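The small black bag, again

I own a great many bags for a person who mostly goes to the same three places. The newest is a small black tote with tan webbing handles, and I bought it under the impression that a smaller bag would make me carry less. What it has done is make me carry the same amount, closer together.

Nabila Sembiring, who has opinions about luggage, told me to empty it onto the table every night. I lasted 18 nights, which beats my record with flossing. In that time I evicted a tape measure, two dead pens and a Walside loyalty card entitling me to my tenth coffee at a place that closed in December. Also a receipt numbered 2,088 from Sutanto, for what I couldn't tell you, though I kept it a week out of respect.

The clip with the key ring is the part I like best. My old bag, the big Kaka one, had nothing of the kind, and I have spent a good portion of my adult life on the doorstep, up to the elbow in canvas.

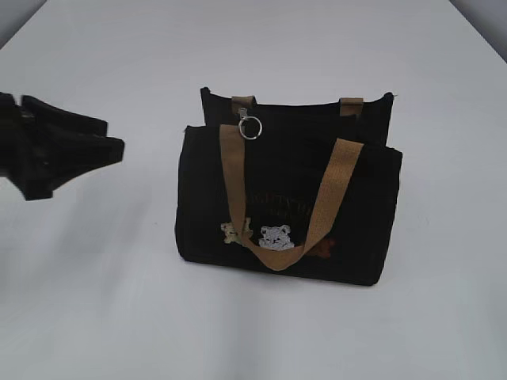
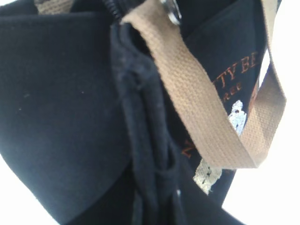
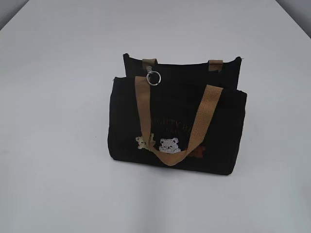 Tan webbing on black in all three, and the black picks up lint like it's being paid.

Do you wash a bag like this in the machine?
I do it by hand in the sink, with cool water and a little dish soap, then stuff it with a towel and leave it to dry standing up.

Prasetyo Ismail put his through a hot wash and now has a very nice case for his sunglasses.

The current contents are a wallet, a phone, one pen that works and a granola bar I'm not ready to discuss. The tape measure has crept back in. I needed it for a shelf, and the shelf is still leaning on the wall in the hallway, so I guess they're both staying.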